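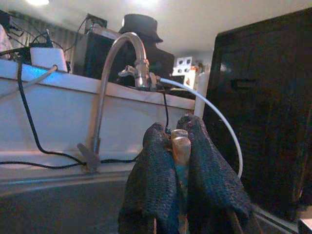 **Vellora gooseneck tap, chrome, side lever**
Zestbridge Kitchen & Laundry — display and clearance page
Updated Fri 6 April

Back in stock. Tall chrome spout, single small lever on the side, flat mounting plate. Polished finish all over, no brushed version in this one (Haltamex do a brushed, see bottom of page).

Good for a kitchen sink, laundry tub, craft room, anywhere you want to stand something tall underneath. Stock pots, buckets, the big watering can, paint brushes. The lever's at the side so the spout has a clean line from the front.

## Quick specs

- Finish: polished chrome
- Spout: gooseneck, swivels both ways
- Control: one side lever, hot and cold mixed
- Hoses: flexible, 700 mm, supplied in the box
- Warranty: 2 years on the cartridge, 1 on the finish
- Stock: 17 in the warehouse, more due in May

Hoses are sold with it, isolation valves are not. Get those seperately if yours are old. Most are.

## Fitting

Licensed plumber please. Warranty needs the invoice, and we do ask for it.

Bring or send us:

- thickness of the benchtop
- size of the existing hole
- clearance between the hole and the wall behind

That last one catches people. The lever needs room to travel. If your tap sits hard up on a back ledge or a window sill, measure before you order, and measure with the lever fully open. Returns on fitted taps not accepted, sorry.

If the sink hole is bigger than the base, there's a Shboul cover plate that does the job. Chrome as well, close match but not identical under strong light. $19 each, on the shelf next to the wastes.

Clear the cupboard under the sink before the plumber arrives. Everything out, cleaning bottles, bin, the bag of bags. Saves you paying for them to do it.

## Leads and chargers around sinks

Gets asked at the counter a lot. Keep powered gear and cables well back from any wet area, and don't run them past the tap base. If you've no choice about where a device lives, talk to an electrician about moving the outlet. Clips on a cable only keep it tidy.

## Cleaning

Warm water, drop of dish soap, soft cloth. Dry it after — chrome spots up quick in hard water areas. No scourers, no bleach spray, no cream cleanser even if the bottle says it's fine on metal.

Scale on the outlet: cloth soaked in half vinegar half water, wrapped on for ten minutes, rinse well. Not overnight. We have seen what overnight does.

Dyes and inks: rinse the tap body straight after you've washed up brushes or stamps. Colour won't hurt chrome but it gets into the join at the base and the silcone holds on to it.

## Price and delivery

In-store and online the same price, call or check the ticket. Trade accounts get the usual discount. Delivery free on orders over $2000, otherwise flat rate at checkout. Click and collect is normally ready next working day.

Boxes get knocked in transit. Check the spout for dings before the courier goes and tell us the same day if there's a mark.

## Also in the range

- Vellora gooseneck, matte black — same body, longer lever
- Vellora low spout, chrome — for under windows that open inward
- Haltamex brushed gooseneck — a bit shorter, dearer, nice lever action
- Shboul cover plates, chrome or white

Spare cartridges for all Vellora taps kept behind the counter. Bring the old one in if you can, there are two sizes and the box doesn't say which.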